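Chapter 8
Learning from the Open Day: How Robots Are Taught to Handle Cloth

After reading this chapter, you should be able to:
explain why soft materials are harder for a robot than hard ones;
describe how a person can record a task with a hand-held gripper;
tell the difference between a demonstration and a recording session;
prepare useful questions before you visit a robotics workplace.

Opening case: a Saturday at Orham

The robotics company Fesen opens its Orham office to the public one Saturday every November. Last time the list of visitors had 187 names on it, and many of them were students from technical colleges in the area. They came to see robots. In the first hour several of them were a little disappointed, for the main activity of the day was done by people sitting or standing at tables and folding clothes.

Etornam Ankrah, who led the tours, was used to this reaction. She began each tour with a question to the group: how do you fold a T-shirt? Most visitors started to answer with their hands. They moved them in the air, left side in, right side in, bottom up. When she asked them to explain the same thing in words only, they became slow. Where exactly do you hold the cloth? How hard do you press? What do you do when the sleeve slides out again? The visitors knew the answers, but their knowledge was in their fingers and they could not easily take it out.

This is the problem with which the present chapter begins. In Chapter 7 we studied tasks with hard parts, such as placing a metal pin into a hole. The pin keeps its shape. If the robot knows where one end of the pin is and in which direction it points, then it knows where the other end is too. A shirt does not give us this help. It bends in every place, it covers parts of itself, and the same shirt dropped two times on the same table will have two different forms. A program written line by line for such an object becomes very long, and it still fails often.

The approach shown at Orham is called learning from demonstration. A person performs the task many times, and the movements are recorded together with camera pictures. Later a computer model is trained on these recordings. At Fesen the person does not need to guide a robot arm during the recording. She holds a gripper in each hand and does the work with their jaws, so the recorded movement is already a movement of grippers and not of human fingers. This detail is important, and we return to it in Section 8.3.

At the folding tables each visitor group could watch two-handed work from close by. Sena Abubakari, who manages the recordings, asked the groups to look at how the two grippers share the job. Often one of them keeps the cloth in place while the other moves. A beginner wants to move both hands at once, and then the whole garment travels across the table. 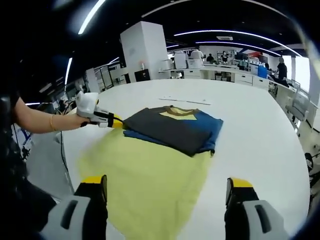

Figure 8.1 Folding work with hand-held grippers. The jaw of the white gripper touches the left edge of the folded shirt, while the fingers of the second gripper are open.

The recording plan for this task was called Undier. It asked for 960 folds, divided among 19 kinds of garment. Visitors wanted to know why so many are necessary. Ms. Abubakari answered that a model which has seen only neat folds does not know what to do after a bad one. For this reason the plan also includes folds that go wrong and are then corrected – these are marked in the record, but they are not deleted.

Key terms
Demonstration: one complete performance of a task by a person, recorded for training.
Deformable object: an object which changes its shape when it is handled, for example cloth, rope or dough.
Jaw: the part of a gripper that opens and closes on the object.

Before you read on
1. Fold a T-shirt using only the thumb and first finger of each hand. Write down each moment when you wanted to use another finger.
2. Work with a partner. One person gives instructions in words, the other follows them exactly. Which instruction had to be changed most often?
3. The Eshun laundry, which you will meet in Section 8.5, folds mostly towels. Would you expect it to need more kinds of recordings than Undier, or fewer? Keep your answer and compare it with the text later.

8.1 Why cloth is difficult

We start with the simplest case, a square towel lying flat on a table. Its position can be described by its four corners, and as long as nobody touches it, this description is enough. When a gripper lifts one corner, the other three may stay where they are, or one of them may begin to slide. Which of these happens depends on the weight of the towel, on the surface of the table and on the speed of the lift.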